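# Chapter 4: Setting Up a Work Surface

Most kitchen work goes wrong before any food is touched. A cook who starts slicing on a crowded counter has to stop, shift a bowl, find a clear spot for the scraps, and wipe up whatever was knocked over in the process. The slicing itself may take two minutes. The stopping and shifting can take ten.

Chapter 3 dealt with reading a recipe through and gathering what it calls for. This chapter picks up at the point where everything has been gathered and has to be put somewhere. It covers how to divide a table or counter, which tools belong in which part of it, and how to keep the arrangement working while food moves across it. Chapter 5 goes on to knife work, and it assumes that you can already lay out a station without help.

## What You Will Learn

By the end of the chapter you should be able to:

- divide a work surface into areas for incoming food, cutting, and finished food
- choose between a tray, a bowl, and a board for a given item
- place tools so that your hands do not cross while you work
- set up the same station twice and have it come out the same
- clear a station in an order that keeps the dirty items away from the clean ones

## Words Used in This Chapter

**Station.** The part of a table or counter where one person does one job. A large table may hold several stations.

**Holding area.** The part of the station where food waits before it is worked on.

**Working area.** The part where cutting, mixing, or filling takes place. It is usually directly in front of the worker or slightly toward the stronger hand.

**Landing area.** Where food goes when the work on it is finished. In a small station the landing area may be a single bowl.

**Reset.** Returning every tool to its starting place before beginning the next item.

## 4.1 Three Places for Food

Food at a station is in one of three conditions. It is waiting, it is being worked on, or it is done. Each condition needs its own place, even when the whole job is one avocado and one lemon.

Beginners often skip the first place. They take the food straight from the bag to the board, and the board fills up. A board with a whole avocado rolling around on it has less room for cutting than its size suggests, and the avocado has to be steadied or moved each time the knife comes down near it. A tray with a raised rim solves this. Round and oval foods stay on it, and the rim catches a little water if the food has just been rinsed.

The third place is skipped almost as often. Cut pieces are pushed to the corner of the board, then a little farther, and then onto the table. A bowl near the board takes care of them. It should be wide enough to scrape into without aiming.

The usual order for a right-handed person is tray on the left, bowl in the center, board on the right. A left-handed person may reverse the tray and the board. The bowl stays in the center in both cases, where either hand can reach it. When the finished food will leave the table from one particular end, as in a serving kitchen, the bowl may be moved toward that end instead, and this variation is taken up in Section 4.5.

## 4.2 Marking Out the Table

A person who works alone in the same kitchen every day does not need marks on the table. A class does. When 30 students share a room and the tables are used by a different group in the afternoon, the marks save the instructor from explaining the arrangement again each time.

Painter's tape is the easiest material to use. It comes in colors that show up against most table tops, it can be torn by hand, and it lifts off without pulling up the finish. Use it on the table only. Tape should not be placed on a cutting board or on any surface that touches food.

To mark a table:

1. Wash and dry the surface completely. Tape will not hold on a damp or greasy table.
2. Find the middle of the long side and run one strip from the front edge to the back.
3. Add strips on each side of the first, spaced to suit the widest item that will be set down.
4. Run one or more strips across from left to right.
5. Press each strip flat from the center outward, paying extra attention to the places where two strips cross.

The result is a grid. Items do not have to fit inside the squares, and most will not. A long tray may cover parts of several, and a bowl may sit right on top of a line. The tape is there as a reference. If the bowl is centered on the middle strip at the start of the lesson, it should be centered on the middle strip at the end of it.

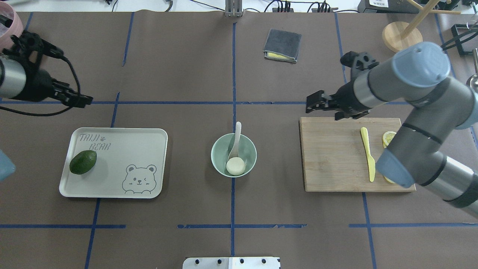
Dark table tops make the grid easier to see, and they also show flour, salt, and dried juice. Pale table tops hide these and need wiping on a schedule instead of by eye. Neither is better for cooking. In a room with mixed tables, choose one tape color that can be seen on all of them.

Tape wears out. The edges pick up crumbs, and after repeated wiping the strips begin to curl at the ends. Replace the whole grid at once. Patching a strip here and there leaves overlaps that catch on the bottom of a tray when it is slid across.

## 4.3 Choosing the Container

The three kinds of container do different jobs, and the choice depends on what the food is likely to do when it is set down.

| Container | Good for | Poor for |
|---|---|---|
| Tray with rim | Whole fruit and vegetables, items waiting to be cut | Liquids, chopped pieces |
| Bowl | Cut pieces, soft foods, anything that will be stirred or spooned | Flat foods that need to stay in one layer |
| Board | Cutting, trimming, arranging slices | Storing food between steps |

**Trays.** A serving tray from home works as well as a kitchen tray, provided that the surface is smooth and can be washed. Printed designs do no harm, though a tray with a worn or flaking print should be kept for carrying dishes and not for food. Set whole foods toward one end so that the rest of the tray stays open.

**Bowls.** A spoon left in the bowl should be one the bowl can hold steady. If the handle is long and heavy and the bowl is shallow, the spoon will tip out when the bowl is nudged. Rest the handle against the rim on the side away from the board. When a bowl holds a single soft item, such as a bun or a rice cake, put the spoon in beside it and not on top of it.

**Boards.** Bamboo and hardwood boards should be placed with a damp cloth or thin mat underneath if the table is slick. Leave space on the board for the knife to lie flat. A board that is just large enough for the food is too small.

## 4.4 Placing the Knife

For the exercises in this chapter, use a plastic knife with a rounded blade. It will cut lemon slices in half, open a soft avocado, and divide a bun. It will not cut a hard squash, and no exercise here asks for one. Steel knives are introduced in Chapter 5 along with the grips that go with them.

The knife stays on the board when it is not in the hand. Lay it flat, on the side nearer to the hand that uses it, or between the cut pieces and the open part of the board. Do not lean it on the rim of the bowl, where it can slide, and do not put it on the tray under other items. People reach into trays without looking.

Slices that are waiting to be used may share the board with the knife for a short time. Keep them together on one side. A lemon slice left lying in the middle of the board will end up under someone's wrist or sleeve before long, and the juice goes with it.

## 4.5 When Two People Share a Station

The Sastach community kitchen, where many of the exercises in this book were first tried, has fewer tables than students. Pairs are the rule there. The first sessions showed that two people at one station get in each other's way over the bowl far more than over the board.

The arrangement that worked was simple. One person handles the holding area and the other handles the working area. The bowl belongs to both, but only one hand goes into it at a time. The person on the tray side waits until the person on the board side has drawn back. If both need to reach often, use two bowls.

Pairs should also agree on who resets. In the Tasley edition of this course the job alternated by item, and students lost track. The present edition gives it to the person on the board side for the whole lesson, with the two trading places halfway through.

## 4.6 Clearing the Station

Clear from the working area outward. Scrape scraps from the board first, then lift the knife and board together and take them to the sink. Move the finished food next, in its bowl, to wherever it is going. The tray comes last. Any whole food still on it can be put away without being washed again if the tray has stayed dry and nothing cut has touched it.

Wipe the table along the lines of the tape and then across the open squares. Wiping hard against a tape edge lifts it.

## Exercise 4A: Setting and Resetting

You will need a rimmed tray, a bowl, a spoon, a cutting board, a plastic knife, one whole avocado, and one lemon, already sliced by the instructor.

1. Set the tray, bowl, and board in a row across the middle of the table.
2. Put the avocado on the tray, the spoon in the bowl, and the knife and two lemon slices on the board.
3. Look at the position of each item against the tape and sketch it on paper.
4. Take everything off the table.
5. Set the station again from your sketch.
6. Trade sketches with a partner and set the station from your partner's drawing.

Keep the sketch. It will be used again in Exercise 4C, where the same items are laid out on a table with no tape.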